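May, late morning, at the long bench

Started the day with the comparison I have been putting off, which is the Heltis gripper against the Drudent, both on the same arm, same base position, same program as far as I could keep it. Harahap wants an answer before they commit to buying more than one. I told them I would have a recommendation this month and I still think I can, though I lost most of yesterday to a cable.

The cable first, so I have it written down. The Drudent came with a connector that fits our arm's tool port but has two of the signal lines swapped. The gripper powers up and reports its position, and then ignores every command to close. I went through the driver, the controller settings and the power supply before I took a meter to the pins. Younes Shehata had asked at the very start whether I had checked the pinout, and I had said yes, meaning that I had looked at the drawing. I made up an adapter lead last night and labeled it. It is in the top drawer with the spare tool flange.

With that sorted I could run both. The plan is the same for each gripper. Pick up a bottle by the neck, lift, move across, set down, let go. Repeat until I reach the number for the block. I also want the approach with neighbors close by, where the fingers have to go in between bottles standing side by side, because that is the job at Bremham and it is the one the old gripper was bad at. Anyone can pick up a bottle standing alone.

Mounted the small camera at the wrist for both sets. I argued with myself over this. The overhead camera gives a better view of the whole bench, but the arm gets between it and the bottles right when I want to see what the fingers are doing. From the wrist you lose the wide view and you get the gripper itself taking up a lot of the image, and you have to learn to read it. After an hour I was used to it. I kept the overhead running too and will only look at it when something falls.

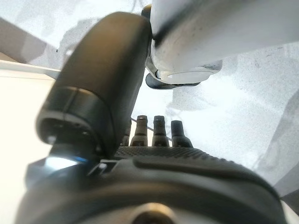
7 min read

Four bottles in the line is what I settled on for the close approach. With the camera where it is, the leftmost one is mostly hidden by the finger, and that is worth noting for whoever sets this up at Bremham. If the vision software is going to count on seeing every neck from the wrist, it will come up short in a pose like this one. The fix may be as simple as turning the wrist a little before the look and then turning it back. I have not tried that yet. Another way is to take the look from farther back and trust the arm for the last stretch, and I would be fairly comfortable with that on this arm. It repeats well.

The other thing the wrist view made plain is the background. The area behind the bottles comes out nearly white on the right, so the caps and necks are clear as outlines and not much else. For finding edges that is fine. For telling one bottle from another it is poor. I tried locking the exposure at a longer setting and it made the bright part worse without giving me much in the dark parts. A shorter setting turned the bottles into plain black shapes. I left it on automatic and wrote down that the light at the bench needs to be dealt with before anybody judges the camera. A blind or a sheet of card would do for a test.

Heltis first. The setup is easy. It found itself on the controller, the software asked for the tool weight and the center point, and I was closing on things within half an hour. The default closing force is too high for this job. On the first lift it pushed the neck over as it closed, because one finger got there a moment before the other and did not wait. I brought the force down by stages until it stopped doing that and then went back up one stage. I ended on 18 in their units, which the manual does not explain. It is a scale and that is all I can say about it. I have asked.

Ran the first block, 398 cycles, which is less than I planned. I stopped it there by hand when I heard a change in the sound on closing. It was a screw on the adapter plate working loose and had nothing to do with the gripper. My own fault for leaving out the thread lock when I was still swapping things back and forth. I put thread lock on it, did it up to the proper torque, and decided to keep the block as it stood and run a longer one later so the numbers would be on a firmer footing.

In that block there were 2 drops. Both were at set down, where the bottle came to the bench slightly tilted and went over when the fingers opened. I looked at both from the overhead. In each case the bottle had been gripped a little high on the neck, and it swung during the move and had not settled by the time it was put down. A short pause before the set down would probably take care of it. It costs time, and Harahap care about time. I put in a pause of half a second for the next block and will see whether it can be cut.

Swapped to the Drudent after lunch. The swap itself took longer than it should have. The bolt pattern matches but the locating pin does not, so I had to take the pin out and line the thing up by eye and then redo the tool center point. I did that three times before I believed it. If Bremham ever want to change from one to the other on the floor, they will need a plate made up with both pin positions. I wrote that on the list for Younes.

The Drudent is slower to close and you notice it straight away. It is also gentler at the moment of contact. It did not push the neck over at any setting I used, and I could leave the force close to where it came from the factory. Going in between neighbors it was more of a nuisance. It opens wide by default, and the program has to tell it to open only partway before it goes down, otherwise it touches the bottles on either side. The partial opening works but it has to be sent as a separate command, and there is a delay between that command and the next one being accepted. The Heltis takes both in one go.

I ran a shorter set with the Drudent to get a feel for it and will not write down a drop count until it has had the same block as the other one. I have made that mistake before, quoting an early number to a customer and then having to live with it.

On the controller side, I kept everything on the arm's own controller today and did not use the separate box that Drudent supply. Younes thinks the box would get rid of the delay. He may be right. It would also mean another thing to mount, another power supply, and another place for settings to be kept, and I have seen what happens when the settings live in two places. I will try it tomorrow morning for one block, so that we can say we tried it. If the delay goes away entirely I will change my mind.

Talked to Harahap on the phone at about four. They asked which one I liked. I said the Heltis for speed and the Drudent for handling, and that I did not have a recommendation yet. They asked if I could have one by the end of the week and I said I could have the long blocks done, which is a slightly different thing. They also asked whether the camera could be moved to the other side of the wrist, because of a guard rail on their line. I said I would look. The bracket is symmetrical, so it should go on either way, but the cable will be short by a hand's width. I need to order the longer one.

They want figures for over 2,000 cycles on each gripper before anything is signed. That is a fair request. At the present cycle time I can get through it unattended apart from standing fallen bottles back up, and the program stops and waits when the grip check fails, so nothing gets worse while I am out of the room. The grip check is only a position reading at the moment. If the fingers close farther than the neck should allow, it calls it a miss. It does not notice a bottle held crooked. I could use the wrist camera for that, once the light is better.

Younes came over toward the end and watched a dozen or so lifts. He pointed out that I was moving off sideways too soon after the lift, while the bottle was still between its neighbors, and that a little more height first would give us room. He was correct and I changed it. It adds very little to the cycle. I then had to mark the earlier Heltis block as run with the old lift height, which is irritating, since it makes that block only good for comparison with itself.

So the position tonight is that both grippers work on the arm, the Drudent lead is fixed, the lift is higher, and none of the numbers I have can be put side by side. I have written the settings for each on a sheet and taped it to the inside of the cabinet door.

For tomorrow:

Sheet of card behind the bottles before anything is switched on.
Drudent box, one block, arm controller settings saved first.
Try the small wrist turn before the look.
Order the longer camera cable.
Ask Heltis again about the force scale.
Put the Heltis back on in the afternoon and start the long block at the new lift height.

Left at ten past six. Arm parked, air off, Drudent still mounted.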